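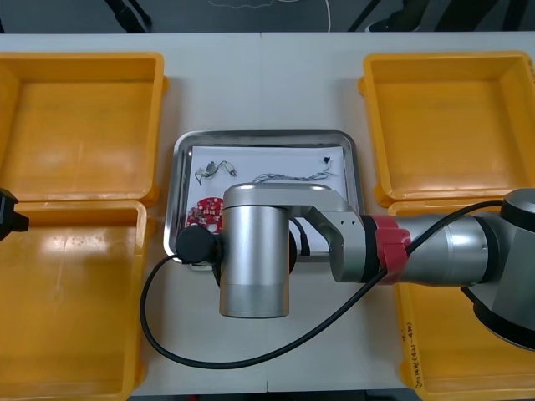 Search notes Go
October – Ilgın Tatlı
2 min read

Kevow cell, wire sorting. Protective stop again, same joint, same complaint: force limit exceeded. The controller says "unexpected contact," as if contact with a bin full of nothing were a surprise to anybody. Limit was at 40 N. Put it up to 225 by typing in the wrong box, got a warning, put it back. Please leave that box alone, and I include myself.

Ran 26 picks at the slow setting. The rigid parts went fine. The leads are the trouble: fingers close on one wire, the wire rolls, and the jaw reports a good grip on very little. Then the arm carries its very little to the bin with great dignity. 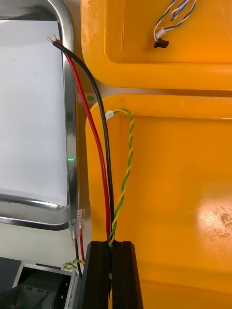 The view from the next bench was that the grip check is useless on thin wire and we should read finger width at close instead, which Soltitz has been asking for since spring. Fair. I've added it to the list, under the other things that are fair.

Second fault is worse. After a stop, Resume picks up at the old waypoint without backing off first. With a lead snagged on a finger that means pulling. I hit the stop by hand at 3:30 and got a bit of a fright – hands stay off the table until both arms show idle.

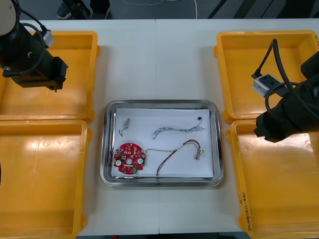 Round board and harness on the tray paper, left bins empty.

Patched the restart so it goes straight up 30 mm, opens, then waits for a button. Works in the simulator, where wires don't exist.
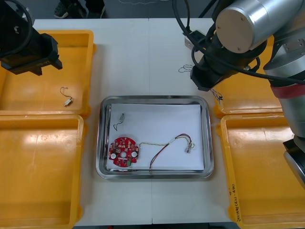 Can we press Resume after a snag if the arm looks clear?
Not until the patch is on both controllers. Use full restart and home one arm at a time.

Still open: Claltitz finger pads on order, width check not written, log from the second stop overwritten by me.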